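ハンドグリッパー、GristisとBillportで迷ってます(両手でのデータ取り用)
掲示板トップ > 自作・小型アーム > エンドエフェクタ・グリッパー

nejire_m3
はじめまして、ではないけど久しぶりの書き込みです。
手持ちグリッパーで両手のデモを取って、あとでアームに載せ替えるやつをうちでもやってます。今までStundonの旧型を2台使っていたんですが、片方の指のガタがひどくなってきたので、この際まとめて入れ替えようかと。
候補はGristisの平行開閉タイプと、Billportの軽いほうです。用途は食器とカトラリーの並べ作業がメイン。両方触ったことある人、感想ください!
ちなみにアームはNikolaidisの小さいやつを2本。フランジは変換板をかませれば、どっちでもいけるはず。

kaden_tanuki
Billport使ってます。軽いのは正義ですよ。Stundonの旧型のときは夕方になると手首が死んでましたが、替えてからはそこまででもないです。
ただ、指が短いので深いカゴから物を抜くのは苦手。カトラリーをやるなら一回借りて試したほうがいいと思います。

Bujar Zupan
うちはGristisです。重いけど、指の平行がちゃんと出ています。ナイフみたいな薄いものを机から拾うとき、指先が少しでも開いていると全部逃げるんですよね。Billportも試しましたが、薄物はダメでした。

kaden_tanuki
>Bujarさん
それ、指先のパッド替えました? 標準パッドのままだと確かに滑りますが、柔らかいのを貼ったらうちではナイフも普通に拾えてます。

Bujar Zupan
替えました。拾えるけど、持ち上げたあとに柄の重さで回りませんか? 回ると、アームに載せたときの再現がひどいことになる。

kaden_tanuki
うーん、回ることはあります。でもそれは掴む位置の問題で、グリッパーのせいにするのはちょっと違うような……。

hinoki_bench
横から失礼します。長くなります。
私もカトラリー並べをやっているので、課題の置き方から書いておきますね。机の真ん中に金網のカゴを置いて、木の柄のフォークなんかを立てておく。右に縞のランチョンマットと黒い皿。で、一本ずつ抜いて皿のまわりに並べていく、という流れです。単純そうに見えて、グリッパーの差がものすごく出ます。まずカゴから抜くところで、頭のほうが網に引っかかる。柄が斜めに寝ているので、手首をそれに合わせてひねらないといけない。
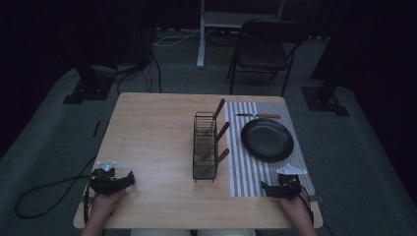
それで、ひねったときに何が邪魔かというと、グリッパーの重さよりケーブルなんです。両手とも有線だと、左を机の奥に伸ばした瞬間にケーブルが机の角で突っ張って、手首の角度がくっと変わる。ログを見返すと、変な姿勢のところはだいたいこれでした。私は長いケーブルに替えて、余りを床に逃がすようにしたらかなり減りました。踏むけど(笑)
あと上面の取付板! 左右で違う板を付けていると持ったときの重心が微妙にずれて、右はすっと入るのに左はなんか変、というのが延々続きます。比較するなら板は揃えてからのほうがいいです。私は一週間分まるっと取り直しました。
で、本題のGristisかBillportかですが、カゴから抜くならGristis、マットに置くだけならBillport、というのが私の感想です。

nejire_m3
うわ、ありがとうございます。取付板は完全に盲点でした。うちも左右で違う板です……。今のガタだと思ってたやつ、半分くらいそれかもしれない。

Lumturie Spahić
私はグリッパーより先にカメラの位置を疑う派です。頭側のカメラだけだと、カゴの中の金属の部分が網越しになってよく見えないでしょう? 手首側にもう1台ないと、どのグリッパーを買っても抜くところの成功率は頭打ちになりますよ。
うちはBillportで40回やって、手首カメラなしで失敗が9回。付けたら2回まで減りました。グリッパーはそのまま、です。

Bujar Zupan
>Lumturieさん
その失敗の内訳が知りたいです。抜くときの引っかかりなのか、置くときのズレなのか。置くほうの失敗なら手首カメラはあまり関係ない気がします。

Lumturie Spahić
9回のうちほとんどが抜くほうでした。置くほうは、皿のふちに指先が当たったのが混じっています。ふちが立っている皿だと、すぐ横に置くのは短い指でも当たるときは当たりますね。

kaden_tanuki
ほらー、Billportでも2回まで減るんじゃないですか(笑)

Bujar Zupan
カメラを足したぶん重くなってますけどね。軽いのが正義だったのでは?

kaden_tanuki
それはまあ、はい。

hinoki_bench
手首カメラは私も付けたいんですが、ケーブルがさらに一本増えるのがなあ……。Lumturieさん、どう束ねてます?

Lumturie Spahić
スパイラルチューブで1本にまとめて、前腕にゆるくマジックテープで留めています。肘まできっちり留めると曲げたときに引っ張られるので、手首の少し下と肘の手前だけ。チューブ自体の硬さもあるので、細めのがいいです。

nejire_m3
皆さんありがとうございます。とりあえず、
・左右の取付板を揃える
・ケーブルを長くして床に逃がす
・今のStundonのまま手首カメラを試す
の順でやって、それでもダメならGristisを片手分だけ買ってみます。いきなり2台はお財布が無理でした。
変換板は知り合いの工場に頼んだら1枚2000円と言われたんですけど、これって普通ですか?

kaden_tanuki
アルミで穴あけ込みなら安いと思う。頼んじゃえ。

hinoki_bench
安いです。ついでに予備も頼んでおくといいですよ、ねじ穴すぐバカになるので。

Bujar Zupan
片手だけGristisにすると、左右で重さが違って結局比較にならないのでは……。片手用の課題で先に試すなら賛成です。

nejire_m3
あ、たしかに。じゃあ右手だけでナイフを拾うやつから始めます。10月中には結果を書きに来ますね。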